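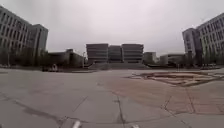
Section 8: Setting up your reading journal

Welcome to the best bit! By now Rosumach is installed and your shelves are in place, so you can start writing properly about what you read. The journal keeps your notes, quotations and finished reviews next to the book they belong to, and once you have three or four novels in there it becomes a real pleasure to wander back through.

You will need the book itself (paper or e-book, either is fine) and your Rosumach sign-in. Allow a quiet quarter of an hour for the first one. They go much faster after that.

8.1 Adding a book

1. Open Journal and choose New entry.
2. Type the title or the author's surname. We'll use Wollitix, the second novel by Kjell Sjögren, all the way through this section.
3. Pick your edition from the list. Check the page count against your own copy, as the paperback and hardback of the same novel often differ.
4. Choose a status: Waiting, Reading, Finished or Given up.
5. Press Save.

Note: Given up is a perfectly respectable status. You can still write a review, and it will carry a small tag showing the page you stopped at.

8.2 Making notes as you read

1. Open the entry and press the plus sign.
2. Enter a page number or chapter. For e-books, enter the location instead (Wollitix runs to location 3468 on most readers).
3. Write your note. A few words will do — "why has Betancur lied about the boat?" is a lovely note, and you'll be delighted to meet it again when you reach the end.
4. Choose a label. The ready-made ones are Character, Plot, Setting, Style and Quotation, and you can add up to 11 of your own.
5. If your note gives away something important, switch on Hide from others.

Note: Notes save by themselves every few seconds when you're online. Offline notes stay on your device until you next connect.

Caution: Do not sign out while you have offline notes waiting. They will be deleted. Look for the orange dot beside the book's title, and wait for it to clear.

8.3 Turning notes into a review

This is where all that scribbling pays off!

1. Change the status to Finished.
2. Choose Draft from notes. Your notes open in a column on the left, in page order, with a blank page on the right.
3. Drag across any notes you want to use. The originals stay where they are, so drag away.
4. Write your review. The counter at the foot of the page turns green at 400 words, the most that a shelf card can show. Longer reviews are very welcome and get a Read more link.
5. For each quotation, check the wording against the book, then tick Checked.
6. Give a rating if you like. Leave it blank and no stars appear at all.
7. Press Preview, read it through once, and then press Publish or Keep private.

Caution: Hidden notes lose their hidden setting when you drag them into a review. Use Cover text on any line that gives away the ending.

8.4 Moving reviews from Surance

1. In Surance, export your library as a CSV file.
2. In Rosumach, go to Journal, then Bring in, and select the file.
3. Match the columns. Title, Author and Review are usually found for you, but Date read needs setting by hand.
4. Press Start and leave the page open until the bar is full.

Books that couldn't be matched go on a shelf called To sort. Open each one and pick the right edition, as in 8.1, step 3.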